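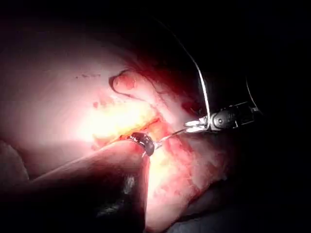
*Pale pink tissue with a raised fold, and yellowish fat under it.*

Hi all,

Dexter wrote:

> I'm still fighting my pinks. Everything I paint for the anatomy plates dries chalky, and the yellows next to them go green on me. Is it the paper or is it me? Also, is anyone going to Erlinda's workshop in March?

Dexter, I'd bet on the white! I did the same thing for years, stirring white into every pale passage, and it all came out looking like antacid. Now I thin a warm red way down, let the paper do the work, and drop a bit of yellow ochre into it while it's damp. For fat I start with a warm yellow and keep blue off the brush completely (separate water jar, too - I learned that one on a commission, ugh). Small wet highlights I leave as bare paper, and I mask them first or I'll paint right over them.

Paper matters some. I switched from 80 lb to a heavier sheet and my washes stopped puddling. Trinidad swears by hot press for fine vessels, but I can't lift anything off it, so ask her, not me.

And yes, I'm going in March! Erlinda, is the fee still $100, and do we bring our own boards? I can fit two more people in my car if anyone's coming from the Panganiban side.

Gillespie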